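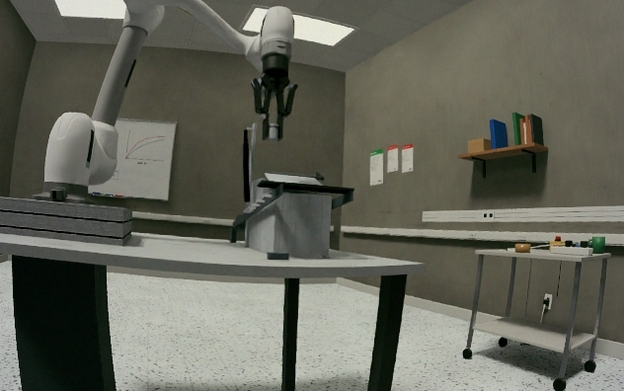 Search this repo Go to file

# cerkwood-birds

Hi! I'm Shivam Grewal and this is my big messy pile of backyard bird notes from Cerkwood, cleaned up enough that other people can open it without crying.

There are 2684 sightings in `sightings.csv`, one per row, with the species, the hour and the feeder. I sat down at 6:30 in the morning whenever I could drag myself out of bed – so yes, the evening birds are badly underrepresented (sorry, owls).

## Columns

- `species` – common name, lower case
- `hour` – 24-hour clock, local time
- `feeder` – `endside` or `cultton`, after the streets they face
- `sure` – yes or no, my own gut feeling

## Stuff to know

I was hopeless at sparrows for the first 200 rows, so filter on `sure` if you care about those. The Cultton feeder fell down in November and I put it back up a bit lower, and the jays loved it there! Another 15 rows have no hour at all. I left them in with a blank.

## Loading it

Any spreadsheet will do. If yours turns the hours into dates, import that column as text.

## Using it

Take it, chart it, fix my spelling. If you spot a wrong bird, open an issue with the row number and I'll have a look.

Contact | © Shivam Grewal | Back to top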